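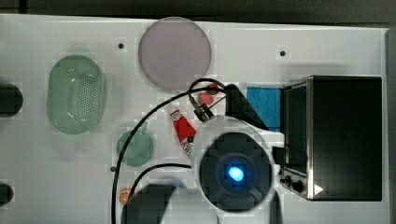

# Schedule of Contents

Ifeoma Omoregie had written inventories for the Sovirville office for long enough to have rules. One line per object. No adjectives of value. Color, form, material if certain, condition if known. Where two people disputed an object, the dispute was not recorded. The form had no box for it.

The Babalola file was a kitchen. The house in Sasatstead had been sold in January, and the contents had been held at the Flandex depot, unit 60, until the two parties agreed on a date. The parties were sisters. The older one did not attend. The younger one, Ifeoma Babalola, arrived at nine with a pen of her own.

"We have the same name," she said.

"Yes," said Omoregie. She wrote the file number, 2284, at the top of the sheet.

They did the table first.

Item one was a plate, round, large, pale mauve, with a rim slightly darker than the center. Babalola said it had been used for flatbread and for nothing else. Omoregie wrote: plate, round, mauve.

Item two was a colander basket, oval, green, translucent plastic. The base was perforated in rows.

"My sister will want that," Babalola said.

"Do you contest it?"

"No. She used to put it on her head."

Omoregie wrote: colander, green. She assigned it to Party A.

Item three was a small dish, pale green, with a tab at one edge. Babalola picked it up by the tab and set it down again in the same place. Her mother had kept two tablets in it every evening, one for blood pressure and one for the other thing. It went to Party B without discussion.

Item four was the toaster oven. It was the only object on the schedule with an insured value, and therefore the only one with a page of its own. Black top, brushed steel frame, glass door, round control knobs. The insurer required a functional test. Omoregie carried it to the bench by the wall, plugged it in, turned the upper knob to its limit and the lower knob to 20 minutes, and stood back. The element took a while to color. A smell of old crumbs came out of the vents.

"It runs hot on the left," said Babalola. "You have to turn the tray halfway."

"Is that a defect?"

"We never thought so."

The form allowed *operates normally*, *operates with defect* and *does not operate*. Omoregie considered the first two. She wrote *operates normally* and then, in the margin, where remarks were permitted up to one line: *turn tray halfway*.

They let the oven run the full interval. The procedure did not ask for this. Babalola used the time to tell her about the house. The kitchen window had faced a wall. The light had been on all day, winter and summer, and the electricity bill had been a subject. Her sister had left at nineteen over something that started as a remark about the bill. There had been 2000 owing on the account at that point, which was a large sum for them, and each of them had believed the other was supposed to have paid it.

"Who was?" Omoregie asked. It was outside the scope of the visit.

"My mother had the money in a drawer. She forgot."

The bell on the oven rang. Omoregie unplugged it and recorded the time.

Item five was a sponge, blue, rectangular. Consumables were normally excluded. Babalola said to exclude it.

Item six was a ketchup bottle, red plastic, white cap. Consumables again. Omoregie had the pen over the sheet, ready to strike the line.

"Leave that one on," Babalola said.

"It has no value."

"Put it under her."

"Party A may decline it."

"She may. She used to say I finished it and put it back. Every time, for years. I want it on the list in writing that she got the bottle."

Omoregie looked through the rules as she remembered them. An item could be listed at nil value with the consent of the party present. She wrote: ketchup, one bottle, nil, Party A.

"Quantity remaining?" she asked.

Babalola lifted the bottle and held it to the light from the loading door. She tilted it one way and then the other, and took her time over it.

"More than half," she said.

Omoregie wrote it down. She turned the sheet around and marked with a cross the place for the signature. Babalola signed with her own pen, first name and surname, and under it the date, 2025-08-09.

The oven was still too warm to pack. They left it on the bench with its door open and started on the drawers.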